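Ukau Project, Interim Progress Report to the Estby Fund
Reporting period ending February
Prepared by Estíbaliz Cuesta, Dillside Interaction Lab

1. Status

Work package 2 (delay perception in virtual environments) is on schedule. The headset software now logs head position and display time on a single clock. Earlier builds used separate clocks, and the pilot data from those builds have been dropped from the analysis.

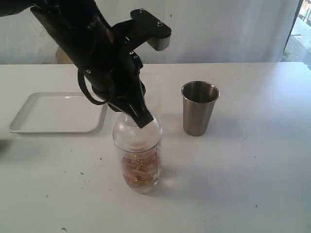
Gripper at the neck of a glass bottle.

2. Participant study

Recruitment closed with 24 participants, of whom 12 have completed both sessions. Each session presents a recorded room and a live room in mixed order, and the participant presses a key when the source seems to change. The logs hold 415 key presses so far. Scoring is done by Ezequiel Tejada without access to the condition labels.
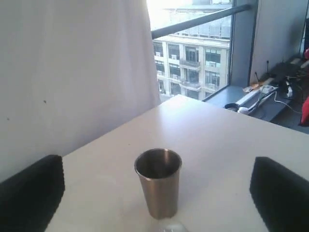
Remaining sessions will use the same script and the same headset settings. The questionnaire was shortened after the first sessions ran past the booked time; the two versions will be reported separately.

3. Deviations and spending

The audio module from Barrios arrived late. Sound tests have moved to the next period, and the related equipment line is underspent by the same cause. No change to the total budget is requested.

4. Next period

Complete second sessions. Begin sound tests. Submit the data management plan, revised as the Fund asked in its last letter.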